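Home Issues Sections Authors Search

3. What the color of a table does to the way people talk about it

I should say up front that I came to this part of the study by accident. The Cirkbridge survey was meant to be about chairs, and I only tacked on the table questions because there was room left on the back of the sheet. We got 323 sheets back out of the 400 we handed out in January, and the chairs turned out pretty dull, so I spent most of the spring reading what people wrote about tables (a lot, it seems, and some of it in capitals!).

What struck me first was how badly we all do at naming dark reddish browns. I gave people the same painted card, made up for us by Mavora, and asked for one or two words. I got maroon, chocolate, oxblood, liver, old brick, "my aunt's piano" and 71 people who just put brown. I'd have put brown too. Lay that color out across a whole tabletop, as in Figure 1, and the word gets harder to pick, at least for me, and I've been staring at it for months.
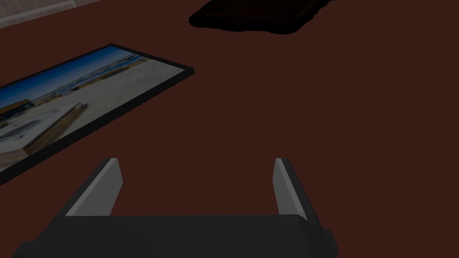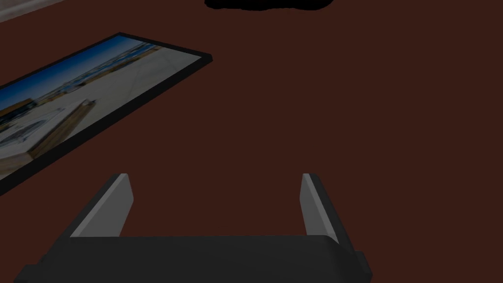

Figure 1. Dark reddish-brown tabletops, computer-rendered.

Reading time: 4 minutes

The second thing was mood. People who called the card maroon went on to write about dinners, guests, good plates, that kind of thing. People who called it brown wrote about offices and homework. I don't want to push this too far – the groups are lopsided, and somebody who reaches for a fancy color word may simply be a person who likes to write about dinner. I tried splitting the sheets by age and it didn't help much. I tried splitting them by handwriting as well, which my co-readers asked me to take out of the main text, so it's in the appendix.

Gloss came up more than I expected. Our Fatgate sheets (the earlier batch, see Section 2) had a question about shine, and I dropped it for Cirkbridge to save space. I regret that now. Plenty of people brought it up on their own in the margins, mostly to complain about fingerprints, and a few drew little arrows from the color card to the word "polish" with no further comment. I've coded those as gloss remarks, though I went back and forth on the arrows.

For comparison I used the Juška color list, which lumps everything from rust to plum under four headings. It's quick to work with and I'd use it again, but it does flatten the very differences I was after, so the tables in Section 4 give the raw words alongside the headings.

Contact the editors | © 2018 Cirkbridge Papers | Back to top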